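Edit windows, quoted posts and the long thread: Siiri Bite on running the Vesia boards

Interview by Ziad Haddad

The Vesia boards carry political and historical argument, most of it between people who have been arguing with each other for years. Siiri Bite has administered them since the move from the old Vatex software, and she wrote the current rules on editing, quoting and thread locking. We spoke in August, mainly about the edit window, which members still complain about.

Under Vatex a member could alter a post at any time. The software kept the latest version and discarded the rest. "There was a line at the foot saying when it was last edited, and that was all," Bite says. "If someone replied to paragraph three and paragraph three was then removed, the reply stayed where it was and made no sense. The second person looked like a fool or a liar. The two of them would then spend four pages on what the post had originally said."

The present rule allows 10 minutes. After that a post is fixed, and corrections go in a new post which the software links to the first. Earlier versions from within the window are stored, and any logged-in member can open them.

She says the figure came from a test. Osvaldo Marino, who does the database work, pulled a month of edits from the old board and sorted them by the delay between posting and editing. He also marked which edits came after the first reply. "Spelling and broken tags get fixed very quickly. You press the button, you see your mistake, you fix it. After that there is a quiet stretch, and then a second group that starts once somebody has answered. We put the limit in the quiet stretch."

Marino's sample held 1,173 edits. Bite is careful about what it shows. "It shows when people edited. It doesn't show why. Plenty of those later edits were perfectly decent. A man finds he has the wrong year and he corrects it. But the reader who comes along afterwards can't tell that edit from the other sort, and under Vatex I couldn't either."

Quoting has its own rule. The board's quote function copies text from the stored post and attaches a link to it. Members may trim a quotation, and the software inserts a mark wherever text has been taken out. They may not type inside it. Text pasted by hand appears in a different style, without the link, and carries no guarantee.

I asked whether the omission mark had reduced arguments over selective quotation. "It changed them. Before, the complaint was that the words had been altered. Now the complaint is that the cut was unfair. That is a better complaint, as you can click through and judge it for yourself. I don't rule on whether a cut is fair. If the mark is there and the link works, the moderators are finished with it."

The moderators are Rima Hakim and Ruba Ghanem, with Bite as the point of appeal. They work from a written list of grounds for removing a post, and each removal is entered in a log with the ground given by number. The log is public, although the removed text is not. Hakim wanted the moderator's name shown in each entry as well. Bite refused, and the two of them still disagree.

"Rima's argument is that if we hold members to their words we should be held to our decisions. I accept that. My argument is practical. With a name on the entry, the next post is about the moderator. With a number on the entry, the next post is usually about the rule. I would sooner have the second conversation."

Accusations of bad faith fall under ground seven, which is the one most often cited. A member may say that a claim is false, that it is unsupported, or that an earlier question has gone unanswered. A member may not say that another is lying unless the post points to two statements by that person which cannot both be true. Ghanem drafted the wording. Bite thinks it has worked reasonably well, with one side effect: some members now keep files on each other.

"I have seen a post with 2 quotations in it that were nine years apart. Both were accurate. Technically it met the rule. All it established was that somebody had changed his mind, and he said so in the next post. We looked at adding a time limit and couldn't find one that made sense, so the wording stands."

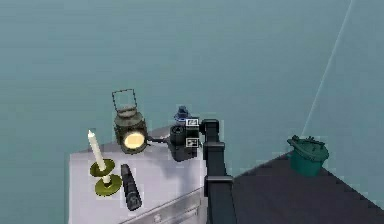

The other large piece of work was the transfer of old threads. Vatex stored a quotation as plain text inside the post that contained it, so there was nothing to link to. Marino wrote a matching routine that compared each quoted passage with earlier posts in the same thread. Where the match was exact, a link was added. Where it was close, the passage went on a list to be read by a person.

"Close could mean a corrected spelling, or it could mean that the original had been edited afterwards. You can't separate those from the text alone. We decided not to link anything we weren't sure of, and those quotations have a small note saying the source wasn't confirmed. Some members took the note as an accusation. I rewrote it twice and they still do."

The longest thread to come across was the one known as Grindley, after the member who opened it. It runs to 301 pages and concerns the drafting history of a single planning report. It was locked during the transfer and then opened again at the request of the people in it. Bite had expected it to fade. It hasn't, though a good part of the recent traffic is about which of the early posts were altered before the move.

She does not intend to settle that. The old backups hold one version of each post for the date on which the backup was taken, and the gaps between them are long. A member posting as Awwad asked for the whole set to be published so that readers could compare them. The request was turned down on the ground that the backups also contain posts which their authors had deleted under the rules of the day.

"He had a reasonable point and he put it properly. I offered him something narrower. If a member gives us a post number, and the author of that post agrees, we will publish whatever versions the backups hold. So far the requests have mostly been people asking about their own posts. They want to show that they said a thing first."

The next change is to page numbering. Members cite pages in argument, and page numbers shift whenever a post is removed from earlier in a thread. Bite wants citations made by post number only, with a removed post keeping its number and leaving a blank entry behind. Marino has it running on a test copy. Hakim and Ghanem have both asked for the ground of removal to appear in the blank entry, and on that point, Bite says, she has no objection - the log already gives it.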